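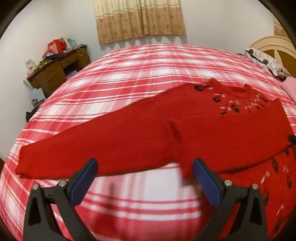

Gripper comparison, working meeting at Riro, 11/01/2019. The purpose of the meeting was to decide which finger pads we keep for the garment trials, and Jytte Laxdal opened with the results from the bedroom sessions. The knitted garments are still the most difficult for us. With the red sweater on the plaid sheet, the blue pads stand at an angle to each other, and Jytte asked if this angle is good for thick knit or only for thin cloth. Skarphéðinn Arnardóttir answered that he prefers to keep the angle until we have tried the same garment with parallel pads.

Present: Halldóra Vigfúsdóttir (chair), Jytte Laxdal, Skarphéðinn Arnardóttir, Aksel Mikkelsen (minutes). Apologies: Enda Mac Giolla.

1. Minutes of the last meeting
Accepted with one correction. The spare controller was ordered from Nostevlow, not from Fluseck.

2. Pads
Jytte has made 17 grasps with the rubberized pads and 15 with the Fluseck pads, which are harder. The harder pads lost the sleeve nine times. Halldóra noted that the two sets were not done by the same operator, so we cannot yet compare them in a fair way. It was agreed to repeat both sets with one operator.

3. Camera
Skarphéðinn reported that the wide lens gives dark corners and strong curving of straight lines. He does not see this as a problem for the grasp labels, but the colour of the sheet may be one. Red garment on red and white pattern is hard for the segmentation. Aksel proposed a plain grey sheet as a second condition. Agreed.

4. Controller
The Nostevlow unit stopped at step 1025 in two sessions. The cause is not known. Enda has the log and will be asked to write to the supplier.

5. Other matters
The Liepiņa arm cannot be delivered before August. Halldóra is not happy with this and will ask for a loan unit.

Actions
Jytte: repeat both pad sets, same garment.
Aksel: buy grey sheet, label the storage boxes.
Enda: controller log.
Halldóra: loan unit from Liepiņa.

Date of the next meeting will be sent by e-mail.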